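Gudeck Arm Controller, reviewed in the Flilleo kitchen package

Reviewed by Nithin Acharya
11 January 2019

Gudeck is a motion controller for simulated arms, sold as a plug-in for the Flilleo simulator. It takes a target pose for the hand and returns joint torques, with contact handling built in. I have used it since September in place of Netadar, the older position controller that most Flilleo users already have installed. This review covers both, on one task, with the same arm and gripper model.

Test setup

The task is a reach into an open refrigerator to pick up a small tan object from the upper shelf. It is harder than a tabletop pick. The hand has to enter past the side wall, clear a door-side fitting and rise to the shelf without the wrist touching anything on the way. A start pose level with the middle shelf puts the hand below the object and makes the controller plan an upward move inside the compartment, where clearance is lowest.

I ran 600 episodes with each controller. Object position on the shelf was randomized within the limits of the Flilleo task file. The control rate was 100 Hz and each episode was stopped at 3,000 steps. Physics settings were left at the package defaults, and the same random seeds were used on both sides. Rendering was switched off for the timing runs and on for everything that involved camera input. 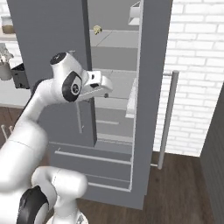 Installation

The plug-in is a single archive and a license file. It went in cleanly on one workstation. On the second it failed to load until I removed an old copy of the Netadar library, which uses the same name for its solver module. The manual mentions this conflict in an appendix. It belongs on the first page.

Arm definitions are read from the simulator, so no separate model file is needed. Joint limits came through correctly. Joint damping did not, and had to be entered by hand from the arm's data sheet. Until that was fixed, the wrist showed a small oscillation at the end of each move that I first blamed on the gains.

Reaching and clearance

Gudeck's main selling point is how it behaves near surfaces. Netadar follows its path and pushes against whatever is in the way until the torque limit stops it. With a shelf edge this usually means the hand sticks, the error builds up, and the arm jumps when contact breaks. Gudeck lowers its stiffness along the contact direction and slides. On the shelf edge this works well. On narrow parts such as rails and brackets it works less well: the contact direction changes from step to step and the hand chatters. Raising the filter constant from its default removes most of the chatter and adds a visible lag.

Median time to a closed grasp with Gudeck was 2,139 steps, counting successful episodes only. That is slow. Netadar was faster when the approach was clear and much less consistent when it was not. For data collection I would accept the slower figure. For a cycle-time study I would not use Gudeck with its default speed scaling, which cuts velocity whenever any link is near geometry, including the elbow, and including geometry the elbow is moving away from.

Gripper handling

The hand is treated as a separate controller with its own loop. Closing force is set as a fraction of the maximum, and there is no way to specify it in newtons. Small round objects are the difficult case. If the fingers meet the object above its center, it rolls toward the back of the shelf and the episode is usually lost. Gudeck has an option to delay finger closure until the wrist has settled, and turning it on was the most useful single change I made. It should be the default.

There is no slip detection. Sobczak, the companion package from the same vendor, adds it, along with a force display. I tried the trial version for one afternoon. The display is good. The slip signal fired during ordinary lifting and I turned it off.

Camera placement

Flilleo allows any number of cameras, and Gudeck can take a pose estimate from one or fuse two. I tested one view from each side of the arm. With the arm entering at the left of the view, the forearm and wrist take up a large part of the picture, and the estimate depends on how much of the shelf is left uncovered. With the arm entering at the right, the upper shelf has more open space to the left of the hand. The cost is a thick side panel standing between the kitchen and the compartment.

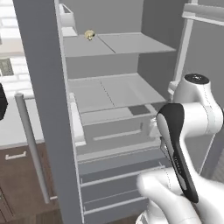

Right-entry view: object near the left side of the upper shelf, gripper in front of the lower bins.

Fusing the two views helped most at the start of the episode. Close to grasp, the two estimates disagreed by more than a finger width in some runs, and Gudeck averaged them without a warning. My colleague Teodor Kwiatkowski wrote a short script that drops the view with the larger residual. It should not have been necessary.

Documentation and support

The reference pages are complete and terse. Every parameter has a unit and a range. The tutorials use a free-standing table and never enter an enclosed space, so the clearance settings have to be learned by trial. Two support questions were answered within a working day, one of them with a corrected header file.

Good: contact behavior on flat edges, repeatable runs from a fixed seed, delayed finger closure.

Bad: speed scaling too cautious, damping not imported, camera fusion accepts conflicting estimates, library conflict with Netadar.

Recommended for shelf, drawer and cabinet tasks. Users working only on open tables can stay with Netadar for now. I will repeat the timing runs when the next release adds per-link speed scaling.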